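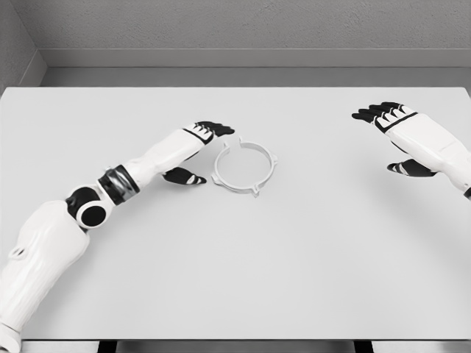
Two arms, one ring: the starting pose in my simulator, with the left hand open at the ring and the right hand held back.

How to Test Whether a Robot Could Do One of Your Chores (Without Buying a Robot)

I get asked the same thing every time I mention what I do with my evenings. Can it fold the laundry yet? Can it load the dishwasher? My answer is usually a long "sort of," and then people wander off to get a drink. So I'm going to show you how I work it out for myself, using a simulated table, a pair of simulated arms and a lot of patience. You can follow along on a normal desktop computer. Mine is six years old and the fan sounds like a hair dryer, but it gets there.

I'm using Pralik, which is the simulator I learned on. If you have a different one, the menus will have other names but the steps are pretty much the same. You'll need a two-arm model with full hands (four fingers and a thumb on each), a table, and one object. Start with one object. I mean it! My first try had a whole sink full of dishes in it and I spent a weekend watching plates shoot through the ceiling.

Step 1: Shrink the chore

Pick a chore and chop it down until it sounds silly. "Do the dishes" is a huge job. "Pick a lid up off the counter" is a small one, and it's hiding inside the big one about a dozen times.

I went with picking up a flat ring. Think of canning jar bands, the gasket from a pressure cooker, the trim ring off a stove burner, or the spacers people handle all day on an assembly line. If a hand can't get a ring off a table, it isn't going to put your kitchen away.

Write the chore as one sentence with a clear ending. Mine was: "The left hand lifts the ring off the table and holds it up for five seconds." Tape that to your monitor. You will be tempted to cheat later.

Step 2: Build a boring table

Load the flat table from the starter shapes and leave the walls plain. I keep everything gray. It's ugly, but a fancy kitchen slows the computer down and you'll end up fiddling with cabinet doors.

Now drop in the ring. The one I use is white and lies flat, open in the middle, with a thin raised rim and four small tabs sticking out around the outside. The tabs matter a lot. A perfectly smooth ring gives fingers very little to push against, and I wanted to know if a bit of shape would help. Let the ring settle before you do anything else. If it jitters, raise the contact setting one notch and reload.

A white ring on a gray table can be hard to pick out, by the way. If you're only moving the arms by hand, that's fine. If you plan to let a camera find the ring later, save a second copy with a darker one.

Step 3: Set the starting pose

Park the right arm first. Raise the hand, keep it palm-down and open, and leave plenty of bare table between it and the ring. You'll want it later for handing things over, but for now it should stay out of the way.

Then bring in the left arm. Palm down, just to the left of the ring, fingers reaching over toward the back tab and the thumb low, next to the tab on the left side. Don't close anything yet. You want an open hand around the left part of the ring, like you're about to pick up a coaster.

Save this pose and give it a name you'll recognize. I called mine "Krawczyk" after the street I grew up on, and I have loaded it more times than I've loaded my real dishwasher.

Step 4: Close the hand slowly

Move the thumb first, then the fingers. My early runs had everything closing together and the ring just skated off to the right. With the thumb going in first, the left tab has something to rest against and the fingers can come down on the rim.

Use small moves and low force. When you grab a jar band off the counter, you probably drag it to the edge or tip it up with a fingernail, and you don't think about it at all. A robot hand with rounded fingertips has no fingernail. You have to come up with the trick for it, and this is the part where I usually make coffee.

Once you've got contact on both sides, lift straight up, slowly, and start your timer.

Step 5: Run it a bunch of times, and mess with it

One good lift means nothing. I run 30 tries in a batch and nudge the ring a little before each one. Turn it so the tabs point somewhere else. Slide it toward the front of the table. A real kitchen will never put the lid in the same spot twice, and mine certainly doesn't.

Keep a simple log: try number, did it meet the sentence on your monitor, and what went wrong if it didn't. I'm at 521 tries on this ring. My most common note is "slid." The second most common is "tab got stuck under thumb," which I did not see coming.

If your results drop as soon as you rotate the ring, you've taught the arm one exact motion. Go back to Step 3 and set the hand position from the tabs instead of from the table. That one change helped me more than anything else.

Step 6: Add one bit of real life

After it works on the boring table, add a single annoyance. Make the surface slippery. Or stack a second ring on the first. Or have the left hand pass the ring to the right hand, if you're feeling brave - I tried that on a Wednesday night and was still up at 2 a.m.

My friends at the Flestville makers' club like to throw five changes in at once. It's fun to watch, but when it fails you can't tell which change did it.

So, can they do chores yet?

From what I've seen at my own desk, small pieces of chores, yes, when the object is known and the table is clear. A ring on a bare surface is something I'd call doable with work. A ring in a drawer with a whisk, a rubber band and three takeout menus is a different animal, and I wouldn't promise anyone that. Also keep in mind that a simulator is kinder than a kitchen. Nothing is sticky unless you make it sticky.

For shop-floor work I'm more hopeful. Parts show up in trays, the light stays the same, and somebody has already decided where everything goes.

My next one is a towel, using the Jala cloth add-on. I've opened it once so far and the towel fell through the table, so give me until June.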